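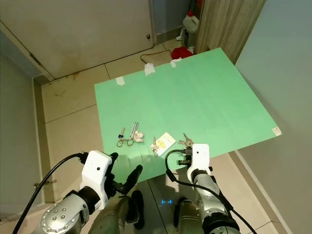
The second-hand shop on Hassanpour Lane

On Saturday mornings the queue at Lenddale starts before the bakery next door has put its bread in the window. Most of the people in it are under thirty, and many of them wear something they bought inside on an earlier visit. One girl had on a man's grey suit jacket with the sleeves taken up. Her friend wore a fisherman's jumper with leather at the elbows and told me she had slept in it twice.

Lenddale sells used clothing and does repairs, and since last June it has also had a small rack of new pieces from labels made in the neighbourhood. The owner is Mahnaz Moradi. She was a pattern cutter for 23 years before she opened the shop, most of that time for a uniform company, and she still looks at every garment inside out first.

"People show me the colour," she says. "I want to see the seam allowance. If there is no seam allowance, there is no second life."

The shop is long and narrow, and the rails are arranged by fabric. Wool is at the front, then cotton and linen, then silk, and at the very back is a short rail of synthetics which Moradi calls the waiting room. There are no sizes on the tags. She removed them in the first month, when she noticed that customers put back coats that would fit them well, only for the number. Now you try the thing on, and if you are shy to do so she will look at your shoulders and hand you something.

I came with the idea to write about vintage clothing and I stayed for the repairs. The sewing room is up a flight of stairs, behind a curtain made from old shirt fronts, and it belongs to Mihret Tesfamariam. She joined two years ago and has, I think, changed the character of the place. Before her, a torn lining was closed so that you did not see it. She prefers that you see it. Her mends are done in thick cotton thread, often in a colour which has no connection with the garment, and some customers now bring in trousers without any hole and ask her to find one.

She refuses this politely. There is enough damage in the world, she told me, and went back to a pocket. 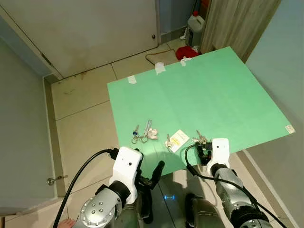

Her waiting list is four weeks in winter and a bit shorter when it is warm. A simple patch costs less than a lunch. A full relining costs much more, and she always says the price before she touches the coat, because she was once on the other side of that conversation and did not enjoy it.

The new labels are the part of the business that divides the regular customers. There are two of them for now. Parnow makes work jackets from surplus canvas, cut very square, with buttons from a closed factory. Lenosow is knitwear, one woman and two machines in a former dental office three streets away, and everything she makes is either oatmeal or a dark green. I tried the green cardigan and it was heavier than I expected, in a good way. It was also the most expensive thing in the shop, and I heard an older man behind me say so to his wife in a voice that was not really for his wife.

Moradi has heard this many times. Her answer is that used clothing has to begin somewhere as new clothing, and that the quality of what arrives at her door in donation bags has become worse each season. Last year she sorted more than 1000 kilos and kept less than a quarter. The rest had seams that opened in the hand, or a fabric which pilled after two washes. "In fifteen years I will have nothing to sell," she says, "if nobody makes a good jacket today."

So each Parnow jacket is sold with a small cloth label inside, where the owner can write a name. When the jacket returns to the shop, the next name goes under it. Until now only one has come back, from a man who changed his job and his waist, and it was sold again the same afternoon.

There are plans for an evening mending class, if Tesfamariam agrees to the number of students. Moradi wants ten. Tesfamariam wants six, and her own kettle. They were still discussing it on the stairs when I left — in a friendly way, but neither of them moving down a step.

Lenddale is closed on Mondays. Repairs are accepted until four in the afternoon, washed, please, and with the pockets empty.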